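Feb 14, 2023

Teleop again, all morning and most of the afternoon. Target was 100 demonstrations of the can task in the kitchen sim. Kept fewer than that. Haruna drove the first block and I took over after lunch.

The clutch on the hand controller is still wrong. When you let go and grab again, the gripper jumps a little before the filter settles. Kaede thinks it is the timestamp on the pose message. I think it is the filter itself. We put the cutoff back to the August value and the jump got smaller but the lag got worse, so that settles nothing.

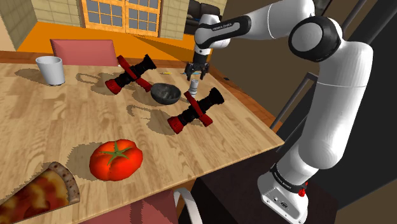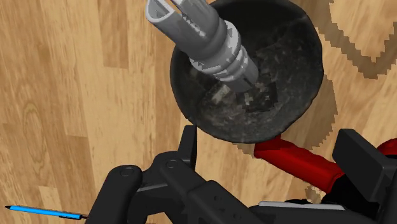

Depth is the main problem when driving from a screen. The operator gets a wide view and a close view and has to keep both in mind, and most people pick one and ignore the other. Haruna works from the wide one until the fingers are over the can, as they are in the first picture, then switches. I switch too early. In the close view the gripper's own black parts take up the bottom and the dark bowl is near the top, and I lose my sense of how high I am. Threw out 7 of mine for touching the table. Also threw out 3 where I stopped in midair to think, because the policy will learn the stopping. Sayaka wants pauses trimmed by script instead. I said fine if the script leaves the grasp alone.

Logging: Jitik wrote every episode today with no dropped files. Gripper command and gripper state are now separate columns, which Hideaki asked for twice. Left the joint velocities unfiltered.

Shadows are still jagged on the wood. Genji says raise the map resolution. It costs render time on every camera, and the operator feels that as lag, so I left it. We can replay the saved states later and render them at whatever quality he likes.

Wrist sore from the controller. Tomorrow: fix the clutch, randomize the can position, rerun Haruna's block with pauses trimmed and compare.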